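Fórum > Casa e Obras > Pintura e Acabamentos

Tinta a descascar no teto da casa de banho

marmelo_184
1 de setembro de 2020
Boas. Pintei o teto da casa de banho em agosto com Nanura mate, duas demãos, e já está a levantar junto ao duche. A divisão não tem janela, só um extrator pequeno. Raspo só a parte solta ou tiro tudo?

tojo
Tira tudo o que sair com a espátula e lixa as bordas. Depois primário e só então a tinta. Deste primário da primeira vez?

marmelo_184
Não dei. Na loja disseram que a Nanura dispensava.

beira_rio
Em estuque velho não dispensa nada. Usei Nanura na sala e ficou bem, mas na casa de banho durou 4 meses. Passei para a Crichton acetinada e não voltei a ter problemas.

tojo
Não concordo que seja da marca. Sem primário, a Crichton também cai. E mate por cima de um duche é má escolha em qualquer marca.

beira_rio
Eu dei primário das duas vezes, o mesmo, e a diferença foi a tinta. Cada um fala do que tem em casa.

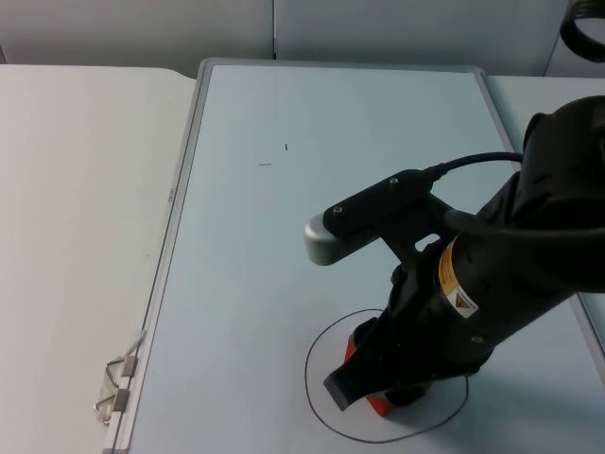

O teto tem 2 metros e 30 de altura e o duche fica encostado à parede do fundo, por isso o vapor vai todo para o mesmo canto. Se o do marmelo for parecido, o extrator conta mais do que a tinta.

lousa_fina
Concordo com o extrator. O meu é um Netetlow com temporizador e fica ligado 10 minutos depois do banho. Antes de pintar, lava o teto com lixívia diluída e deixa secar bem, mesmo que não vejas bolor.

tojo
Lixívia só se houver bolor. Se não houver, água com detergente chega.

marmelo_184
Há umas pintas escuras no canto, portanto vai lixívia. O meu extrator desliga com a luz. Dá para pôr temporizador sem abrir a parede?

lousa_fina
Depende da cablagem. Precisas de fase permanente no extrator. Se só lá chega a fase do interruptor, tens de passar mais um fio.

marmelo_184
Vou ver isso com um eletricista. Entretanto raspo tudo e compro o primário Hamden, que é o que há aqui perto.

tojo
O Hamden serve. Respeita o tempo de secagem da lata.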